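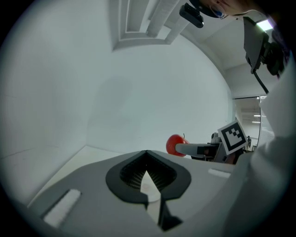
A **dessert apple** (also *eating apple* or *table apple*) is an apple grown to be eaten raw. The term separates such fruit from cooking apples, which are higher in acid, and from cider apples, which are often high in tannin. The division is one of use. Many cultivars are sold under more than one heading, and a cooking apple kept for several months may lose enough acid to be eaten fresh.

## Structure

The apple is a pome. Most of the edible flesh develops from the floral tube, the tissue surrounding the ovary, and the true fruit is the core. The stem is set in a depression called the cavity. At the opposite end is a second depression, the basin, which holds the dried remains of the calyx. Stem length is used in identification, together with the depth of the cavity and the presence of russet around it.

## Skin and color

The skin consists of an epidermis covered by a cuticle containing natural wax. Red color comes from anthocyanins, mainly in the outer cell layers, laid over a green or yellow ground color. Anthocyanin formation depends on light and is favored by cool nights before harvest. Fruit from the shaded inner part of a tree is usually less red than fruit from the outside.

Ground color is a better guide to ripeness than red overcolor. In strongly colored cultivars the ground color may be hidden almost completely, and maturity is then judged by firmness, soluble solids, or a starch-iodine test.

Shine varies with cultivar, washing, and finish. Washing removes part of the natural wax, and packers may replace it with a food-grade coating such as carnauba or shellac. Unwashed fruit of some cultivars has a dull bloom that can be rubbed to a gloss with a dry cloth.

## Bruising

A bruise forms when pressure or impact breaks cells in the flesh. Phenolic compounds released from the cells meet the enzyme polyphenol oxidase in the presence of oxygen, and the tissue turns brown. The skin often remains whole. Three types are commonly recognized:

- *Impact bruising*, from drops and collisions
- *Compression bruising*, from steady loads such as deep stacking or a tight grip
- *Vibration bruising*, from repeated small movements in transport

In picking by hand, the fruit is held in the palm and lifted with a slight roll until the stem separates from the spur. Pressing with the fingertips concentrates the load on a small area and is discouraged. Fruit with a torn stem cavity is removed from storage lots, as the wound admits rot fungi.

## Trade sizes

Sizing is by diameter or by weight. The Telura packing schedule, a regional system, sets four weight classes and fills its standard bin to 400 kg. The Meston trial orchard planted 721 trees under the same schedule, including the red cultivar 'Trarlow'.

## Storage

Most dessert apples keep best near 0 °C in humid air, although some cultivars are injured by cold and need a few degrees more. Apples give off ethylene, and are stored apart from leafy greens and carrots.

## See also

- Cooking apple
- Pome
- Controlled atmosphere storage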